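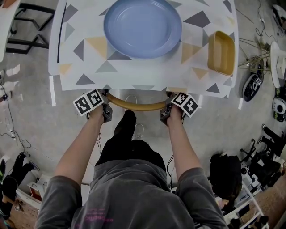
Sleeves pushed up at the small square table, bare concrete underfoot.

Small table, small space: my garage workshop tips

Posted 2020-07-14, filed under Workshop

I keep getting asked how anyone gets anything done in half a garage, so I've finally sat down and typed up the things I find myself repeating. Some of them are blindingly obvious once you've heard them and a few took me years. I mend chairs mostly, plus picture frames, the odd drawer, and whatever my sister leaves on the step. If you've got a proper shed with a proper bench then half of this won't apply to you (and I'm jealous).

Get a small table you can walk round

My first bench was a great long thing against the back wall and it was hopeless. Everything migrated to the back of it and lived there. I swapped it for a small square table in the middle of the floor and I've never looked back! You can get at a job from all four sides, you can't pile much on it, and when the car has to come in for the winter you just shove it over. Mine came from the second-hand place in Lendon and cost less than a takeaway.

Before you buy one, lean on it. Put both palms flat on the top and push away from you as though you were planing. If it racks sideways, have a look underneath, as it's often only the corner bolts that want a turn. If the joints themselves have gone, leave it where it is unless you fancy a project.

Stopping the wobble

Garage floors slope. They're meant to, so the water runs out of the door, and that means your table will rock wherever you put it. Folded cardboard works for a week and then goes soft. What I do now is cut a square of old vinyl flooring for the short leg, and another if it needs it, and stick them on with double-sided carpet tape. Trim round the leg with a knife once it's on. Then draw round all four feet on the floor with a wax crayon so you can put the table back in the same spot after you've swept. Turn it by a quarter and you'll be starting again from scratch, ask me how I know.

Looking after a concrete floor

Bare concrete makes dust for ever. You sweep it and there's more, and it gets into wet varnish and makes it feel like toast. I sealed mine with two thin coats from a tin of Sundqvist floor sealer and it has been so much better. A few things I learned doing it:

Sweep, hoover, then sweep again. Wash it with plain water and a stiff brush, and leave it until the dark patches have gone. Mine took days, as I'd picked a wet spell in January like a fool.

Oil stains need dealing with first or the sealer peels off over them. Cat litter, crushed underfoot and left overnight, lifts a fair bit. Then washing powder made into a paste, scrubbed in and rinsed off.

Start at the back and work towards the door. I know, I know. But check you haven't left your shoes on the far side.

Use a roller on a pole and don't go back over it when it's half dry. If you see a missed bit, leave it for the second coat.

For standing on, an offcut of carpet does your knees and hips a world of good. Put it pile side up with a bit of that rubbery anti-slip mesh underneath, and shake it outside at the end of the day. It saves dropped chisels too.

What to wear

Nothing with dangly bits. If you're in a hoodie, and I nearly always am, pull the cords out altogether or tie them and tuck them down the neck. Push the sleeves up above the elbow or find a top with cuffs that stay put, especially round a drill. A couple of wide rubber bands over the cuffs will do if yours have gone baggy, so long as they aren't tight. And proper shoes, please. I spent years in old trainers and then dropped a clamp on my toes and bought some boots the same afternoon.

If it's cold, warm up your feet first. Two pairs of thin socks beat one thick pair for me. I used to have a fan heater going but it blew the dust about something rotten, so now it's the socks and a flask.

Glue without tears

Most of my disasters have been glue ones. Dry run everything, clamps and all, before you open the bottle. Set the clamps to nearly the right width and lay them out in the order you'll want them. When you've got a joint open and glue on your thumb, you do not want to be winding a clamp down from fully open.

Baking paper between the job and the table. Not newspaper! It sticks, and you'll be sanding somebody's horoscope off the seat rail.

I keep a jam jar lid for the glue and a cheap child's paintbrush for spreading it. The bristles go in a pot of water while I'm clamping and get washed out after. PVA that has squeezed out is best left until it's gone rubbery, when it comes off in a strip with an old chisel. Wipe it while it's wet and you only push it into the grain, and then you get a pale smear when you stain it.

Cold matters more than people think. If the bottle has been out in the garage all winter, bring it in the night before, and the job too if it'll fit through the door. Glue that has frozen and gone lumpy is finished, so bin it.

Sanding by hand

I use 60 grit only for getting old paint off, and then I move up through the papers without skipping any. The scratches from the coarse one show up beautifully the minute you put oil on, and by then you're cross. Wrap the paper round a cork block for flat bits and round a piece of old hosepipe for the curvy bits. For spindles, tear a strip, back it with parcel tape so it doesn't rip, and pull it to and fro like you're drying your back with a towel.

Write the grit on the back in marker before you tear a sheet up, on every quarter. The printed number is always on the bit you've used.

Between grades, wipe the dust off with a barely damp cloth and let it dry. The grain comes up a little and the next paper knocks it off nicely.

Screws, tins and lids

I bought a Stiveck drawer unit with all the tiny clear drawers and I'll be truthful, I use six of them. The rest of my screws live in shallow tins with one screw glued to the lid. You can see what's in there from across the garage and there's no label to fall off. Shallow is the important part, deep tins just turn into soup.

When I'm taking something apart I push the screws into a strip of corrugated card in the order they came out, and scribble next to each one where it goes. It takes no time and it's saved me over and over. Hinges especially. Old screws on a hinge are often not all the same length, and putting a long one in the wrong hole is how you end up with a point poking through the front of a cupboard.

A stuck screw will often shift if you tighten it a hair first. If the slot is full of paint, scrape it clean with the corner of an old blade before you go anywhere near it with a screwdriver. And use the driver that fits! I ruined more slots by grabbing the nearest one than by anything else.

Light

One bulb overhead puts your own shadow right over the job. I've got a Gernell clamp lamp on the shelf to my left (I'm right-handed, so swap it if you aren't) and it makes all the difference for marking out. For checking a finish, turn off the main light and hold a torch low, almost flat to the surface. Every run and scratch will jump out at you. Do it before the last coat.

Tidying up

Clear the table completely at the end, even if you're coming back after tea. I give mine a rub of plain candle wax now and then, buffed with an old sock, and dried glue mostly pings off. Oily rags don't go in the bin in a ball, as they can heat up and catch fire. Hang them flat outdoors until they're stiff, well away from anything that burns.

Brushes next. Oil paint ones get cleaned in white spirit, then washing-up liquid, then wrapped in kitchen paper with an elastic band round so the bristles dry straight. Let the dirty spirit settle in a lidded jar and pour the clear stuff off the top to use again. The sludge goes to the tip, not down the drain.

I've still got to write up rush seats and that wretched drawer with the swollen bottom, but there's a chair in clamps waiting for me.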